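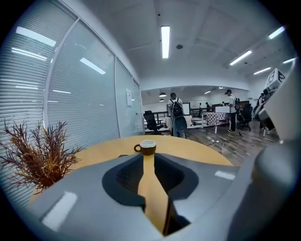 Small brown cup on the round table.

Ticket 734
Subject: Athlete entries missing from team travel and accreditation list
Opened by: Albertina Matos, team services, Cloststead Athletics Federation
Assigned to: Sigrun Lie, Trisberg support
Priority: High
Status: Closed

Albertina Matos, 8:50 a.m.
We are putting together the travel and accreditation list for the indoor championships at Cammont. The delegation report in Trisberg should show 392 people, counting athletes, coaches, medical staff and officials. It shows 376. The missing 16 are all athletes. Their profiles open normally when I search by name, and each one has an approved entry for at least one event. They just don't come through to the delegation report or to the export we send the organizers.

The organizers close the accreditation upload in December and will not take a second file after that. I would like this fixed before we send anything.

Sigrun Lie, 9:25 a.m.
Thanks, Albertina. Please send me the following:
The name of the report template you are using
Any filters set on the report
Two or three of the missing athlete profile numbers
Whether the same athletes appeared in the list for an earlier event

Please don't re-enter anyone by hand for now. A second profile with the same birth date will trigger the duplicate check, and then both profiles get held.

Albertina Matos, 9:48 a.m.
Template is Delegation Full. The only filter is Event = Cammont Indoor. I have put three profile numbers in the private field. One is a hurdler, one is a shot putter and one is in the women's relay pool.

I ran the same report for the spring meet. Two of the three were on it. The relay runner is new this season so she would not be.

One of our regional coaches had already re-entered a shot putter before I saw your note. I have asked him to stop.

Sigrun Lie, 10:30 a.m.
I can see the problem on my side. What I checked:

1. Ran Delegation Full with your filter. Result 376, same as yours.
2. Ran it with no event filter. All three sample athletes appear.
3. Opened the entry record for each. Status is Approved, event code is correct.
4. Cleared the report cache and ran it again. Still 376.
5. Compared the club field on the three profiles. All three belong to Lungu.

Can you tell me if the other 13 are Lungu athletes as well?

Albertina Matos, 10:41 a.m.
Yes. I went down the list and every one of them is with Lungu. But we have other Lungu athletes who do show up in the report, so it isn't the whole club.

Sigrun Lie, 11:15 a.m.
Did Lungu change anything about its registration this season? A merger, a new name, a move to another district?

Albertina Matos, 11:32 a.m.
They took in the athletes from the old Lungu Harriers group at the start of the season. It was signed off by the federation and we updated the club record ourselves. The Harriers code was closed after that.

Sigrun Lie, 1:10 p.m.
That matches what I am seeing. The 16 athletes show Lungu as their club on the profile page, but the membership line underneath still carries the closed Harriers code. Your event requires a current club membership, so the report drops anyone whose membership line points to a closed club. The entry form only looks at the profile page, so their entries were accepted.

The Lungu athletes who appear correctly were either with the club before the merger or renewed after it. The missing ones were moved over in the bulk transfer and have not renewed since.

I tried the fix on one profile first, the hurdler:
Ended the old membership line
Added a new line with the current Lungu code
Kept the original start date so her eligibility history does not break
Ran the report again. Result 377, and she is on it.

If you are happy with that, I will do the other 15. I need a yes from you in this ticket because it changes membership records.

Albertina Matos, 1:22 p.m.
Yes, go ahead. Please make sure the start dates stay as they are. Three of these athletes are close to the line on the residency rule, and a new start date would make them ineligible for Cammont.

Sigrun Lie, 2:45 p.m.
Done for 14 of the 15. Start dates are unchanged on all of them. The report now shows 391.

The last one is the shot putter your regional coach re-entered. Both profiles are on hold in the duplicate check. I can merge them, but I need to know which one to keep. The older profile has his results and his medical form. The newer one has a passport number that differs from the old one by two digits.

Albertina Matos, 3:20 p.m.
Keep the older profile. He has a new passport, so use the number from the newer entry. I checked it against the scan he sent us.

Sigrun Lie, 3:50 p.m.
Merged. Passport number updated, results and medical form kept, membership line corrected, hold removed. Delegation Full now shows 392.

I also ran the accreditation export. It comes out in batches of 50, so you will get eight files -- seven full and one with 42 rows. Please check the last file before you upload, as some organizers' systems reject a short batch without showing an error.

Albertina Matos, 4:35 p.m.
I have 392 in the report and 392 rows across the eight files. Spot-checked the relay pool and all the throwers. Everything looks right. The upload page took the short file with no trouble.

Is there anything we need to do so this doesn't come up again for the outdoor season?

Sigrun Lie, 4:52 p.m.
For any club merger, run the Membership Code Check under Admin > Clubs after the bulk transfer and before you close the old code. It lists every athlete whose membership line doesn't match the club on the profile. If the list is empty you can close the code.

I have filed a change request for the entry form to look at the membership line as well as the profile page. No release date for that yet -- I will link it here when there is one.

Closing this ticket. Reply within 16 days to reopen.

Resolution: Membership lines corrected on 16 profiles, one duplicate merged.
Root cause: Bulk transfer left closed club code on membership lines.
Related: Change request, entry form validation (open)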